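Workplace rights bulletin
July
By the Evgate advice desk

Deductions from pay for agency and live-in staff

Over the spring the Evgate desk handled a run of queries on one subject: money taken from wages before the worker sees it. Most came from people placed in hotels, care homes and private houses through agencies. The sums were small in each case. Taken over a full contract they were not, and in several files the worker had signed a form allowing them without being given a copy.

A deduction is lawful in three situations. The first is where the law requires it, as with tax and National Insurance. The second is where the contract allows it and the worker was given the relevant term, or told of it in writing, before the money was taken. The third is where the worker has agreed to it in writing beforehand. Agreement signed after the event does not cover a loss that had already happened. Separate rules apply to overpaid wages, strike days and court orders, and these are left for another issue.
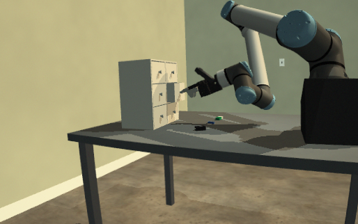 The common items in our files were uniforms, transport to site, training, and lodging. Lodging is the one most often misunderstood. An employer who provides a room may count a limited daily amount towards the minimum wage, and that amount is fixed nationally and changes each April. Anything charged above it is treated as reducing the worker's pay for minimum wage purposes. It makes no difference whether the charge appears on the payslip or is collected separately as rent.

Uniforms work differently. Where the employer requires a particular item and the worker has to pay for it, the cost comes off pay when the minimum wage is worked out. A worker on the minimum rate who is charged for a tunic has therefore been underpaid in that pay period, even if the contract allows the charge.

In the Gonetti matter, which closed in June, 11 housekeeping staff had each been charged £285 for training before their first shift. The charge was spread over 6 payslips and shown only as "admin". None of the contracts mentioned it. The agency first argued that the training was optional, then accepted that nobody had been sent to a client without it. All the staff were repaid in full. Two had already left, and were paid by bank transfer after we supplied current details.
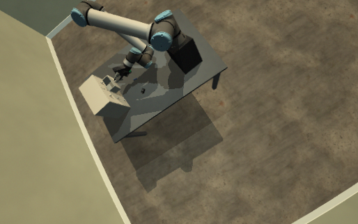 The practical difficulty in that case was paper. Payslips had been issued through an online account which closed when a contract ended, so those who had left had no record of what was taken. We were able to rebuild the figures from bank statements and rotas. Members are advised to save each payslip on the day it is issued — a clear phone photo will do — and to keep it with the contract and any form they sign.

Time limits are short. A claim for unlawful deductions must normally be started within three months less one day of the deduction, or of the last one where there is a series. Early conciliation has to be notified first, and this usually affects how the limit is counted. A grievance raised with the employer does not stop the clock.

The factsheet on lodging charges has been revised and is available from the Kershaw and Lernilier offices. The earlier version gives last year's daily amount and should be thrown away. Members who have been charged for training by any agency, and whose contract says nothing about it, should bring the contract and all payslips to a desk session. Sessions at Kershaw now start at 6 p.m.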